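Open Day at the Ilach Robotics Workshop: Your Questions

We had 709 visitors at our March open day, and what a day it was! The same questions came up again and again, so we've gathered them here, ready for the next one on 24 Sep 2024.

Do I need to book?
No, just turn up. Only the hands-on sessions have limited places, and you can put your name down for those at the front desk when you arrive.

How long should I allow?
The guided tour takes almost an hour. Plenty of people stay much longer, especially once they find the simulator room (we had to switch the lights off on a few of you last time).

Is it suitable for children?
Very much so. Anyone over seven can try the hand controls with an adult beside them, and younger ones are welcome to watch.

Who gives the demonstrations?
Pei-shan Kan runs the simulator sessions and Leszek Pawłowska looks after the real arms in the Kalinowski room. Do ask them things! Leszek will happily talk about finger joints until closing time.

What will I see in the simulator room?
Kitchen tasks, mostly. The program is our own, called Talten, and it lets us practise moves over and over without breaking any crockery. You'll see a black gripper working among dishes and containers on a wooden surface, and you can change the viewpoint to look right down into whatever it is working on.
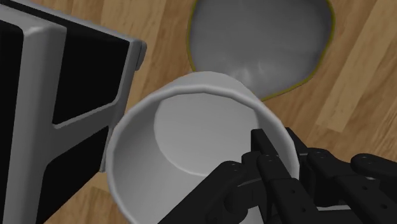

Picking things up by the wall is a lovely one to try, with one fingertip inside and the other outside. It looks easy until you have a go yourself. Each visitor gets three attempts, and then there's usually a queue behind you, but you can always join the end again.

Can I take photos?
Yes, everywhere except the Skendska store room. No flash near the arms, please.

Is there parking?
There are five spaces by the side door, kept for blue badge holders. Everyone else should use the street.

Is there anything to eat?
Tea, coffee and cake in the entrance hall until they run out.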